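Can a robot tidy your room yet?

By Titilayo Tijani

Perhaps you have wished for a robot on a Saturday morning, when somebody tells you to clear your desk. Robots can build cars and drive on Mars, so why is there still no robot that puts away your socks?

The short answer is that some machines can do some chores. A robot vacuum cleaner can go round the floor. A dishwasher is also a kind of machine helper, but you must put the plates in it yourself. A robot that walks into any room and does whatever job it finds there – this one we are still waiting for.

Why is it so difficult?

Let us take a very small job: wiping a table. You look at the table and you know at once where it ends. You know which things lie on it and which things are only marks in the wood. You don't think about this, because you have practised since you were a baby.

A robot has to work it out from its camera. The camera gives it a lot of coloured dots, and the robot must decide which dots belong together. Is the dark line a pencil or a shadow? Is the orange patch a piece of paper that it should pick up, or is it stuck down?
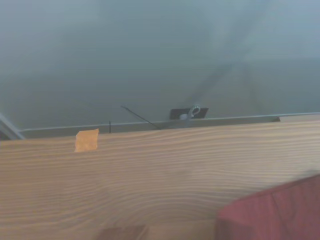 A wooden surface with a small square of orange tape near the back. Would you try to pick it up?

You could find the answer with one fingernail. Your finger feels that tape is thin and flat and does not want to move. Many robots cannot feel very much, so they must guess from what they see. Wood makes the guessing harder, because its wavy lines can look like scratches or threads.

How does a robot learn?

At the Onuoha workshop in Stindstead, Victor Rotich teaches a robot arm called Esus. He does not write down every movement for it. He guides the arm through the job by hand, again and again, and the computer remembers. For one job, folding a small towel, the arm needed 188 lessons. After that it could fold the towel, but it took some 30 seconds each time. When Victor brought a bigger towel, the arm folded it in the wrong place.

"It is like a pupil who learned the answer and did not learn the sum," says Victor.

What about shops?

In shops and warehouses it goes a little better. There the boxes have the same shape and the shelves stay where they are. Machines can carry boxes all day and they don't get bored. Soft things are still a problem for them – a bag of crisps, a jumper, a ripe peach.

Try it yourself

Put on a thick pair of gloves and close one eye. Now try to pick up a coin from the table, and after it a sheet of paper. You will notice how much work your fingertips and your second eye normally do for you.

Words to know

Sensor: a part that lets a machine notice something, for example light or pressure.
Gripper: the "hand" of a robot. Many grippers have only two fingers.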